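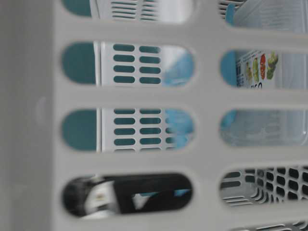

Duvik shelf arm: README and data card

Duvik is a small robot arm build that lives in a shared workshop in Rustlow. Its job is to sort plastic storage baskets and pull small containers out of them. This card covers the recordings made with it, how they are laid out, and what they are and aren't good for.

Last edited December 27, 2025.

Contents

The release has 1912 episodes. Of these, 1777 are marked usable and the remainder are kept in a separate folder named rejects. Each episode is one attempt at a single task, from the arm leaving its rest position to the arm returning to it, or to the point where the operator pressed stop.

Tasks:
- move a container from one basket to another
- take the front basket out of a nested or crowded group
- find a labeled container and bring it to the drop mat
- put a container back upright

Cameras

One camera is fixed to the workspace. A second is clamped to a side post and gets moved between sessions. Its position is written in session.txt in plain words, such as "left post, low". We did not calibrate it for the early sessions. If you need camera poses, use only the sessions with a calib folder.

Perforated baskets show up a lot. At close range a gray basket wall can cover the whole view, with other baskets and clear containers showing only through the slots. Frames like that are tagged occluded_near and are left in the main set. Focus varies, and the closest surface is often soft while the things behind it are sharper.

Labels

Object labels were drawn by hand on one still per episode. The rules we used:
- A basket seen through another basket gets its own label if the wall pattern or color can be told apart.
- Clear containers are labeled clear_box even when there is a printed label on them.
- Text is copied only as far as it can be read. A partial word stays partial, for example "ICO".
- Anything too blurred to name is labeled unknown. Please don't replace these with guesses if you send a fix.

The teal slots in some of the white baskets gave the first detector a lot of trouble. It treated each slot as a separate object. The current one, trained on the Onasen split, does this less, but it still happens when only two or three slots are in view.

Hardware

The arm is a six-joint kit with printed brackets and hobby servos. The gripper is Ho, our own two-finger design with replaceable rubber pads. Files for Ho are in the parts folder. Print the fingers on their side or they will snap at the first screw hole. The wrist bracket was redone in October. Episodes from before that have more wobble at full reach, and the joint logs show it.

Power comes from a bench supply. Don't run the arm from the same strip as the shop vacuum.

Splits

Onasen is the training split. The test split has 900 stills taken from sessions that are not in Onasen. Some of the same baskets appear in both, so test scores will look better than they would on a new set of baskets. We would like a third split with different storage, but haven't made one.

Known problems

- Timestamps drift between the two cameras in long sessions. Use the sync marks in the log.
- Gripper force is a raw reading with no unit. It tops out at 1000.
- Clear plastic is badly handled by the depth step — large holes, and sometimes a surface in the wrong place.
- A few episodes end early with no stop mark. They are listed in short_runs.txt.

Setup

1. Unpack the archive next to the scripts folder.
2. Run check_files before anything else. It takes a while on a slow disk.
3. Run view_session with a session name to play both cameras side by side.
4. To replay on real hardware, set the speed limit to low in arm.cfg and keep a hand on the stop button.

Use

Free to use and change for any purpose. Bug reports are welcome in the issue tracker — include the session name and episode number.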